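¿Por qué tienen dientes los engranajes?

¡Hola otra vez! Hoy os quiero hablar de una de mis cosas favoritas del mundo: las ruedas con dientes. Se llaman engranajes y están en los relojes de cuerda, en las batidoras de mano y hasta en algunos sacapuntas (los de manivela, que hacen ese ruido tan rico).

¿Y para qué quieren los dientes?

Imagina dos ruedas lisas que se tocan. Giras una y la otra gira un poco... hasta que resbala. Si les pones dientes, cada diente se mete en un hueco de la otra rueda y la empuja. ¡Se acabó el resbalar! Fíjate además en una cosa: cuando dos engranajes se tocan, giran al revés el uno del otro. Si el primero va hacia la derecha, el segundo va hacia la izquierda.

Grande y pequeño

Ahora viene lo que a mí me vuelve loca. Pon una rueda de 50 dientes junto a otra de 8. Mientras la grande da una sola vuelta, la pequeña da más de seis, ¡va como una bala! Y si haces girar la pequeña para mover la grande, todo va más despacio, pero con más fuerza.

Los más sencillos

Hay engranajes con forma de cono y otros que parecen un tornillo. Los más fáciles de entender son los rectos, que tienen los dientes derechitos en el borde de una rueda plana. Muchos son de metal, para que aguanten, y otros de plástico, que hace menos ruido.

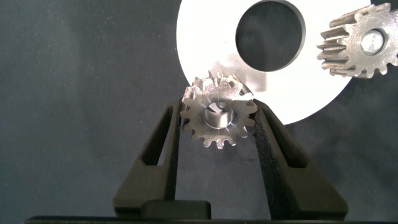 Haz los tuyos

Necesitas cartón grueso, tijeras y dos chinchetas (pide ayuda a un mayor con las chinchetas). Dibuja dos ruedas con los dientes igual de anchos, recórtalas y pínchalas en un corcho, bien juntitas. Gira una despacio. Si se atascan, sepáralas un pelín y vuelve a probar. ¡Mi primera pareja se atascaba todo el rato!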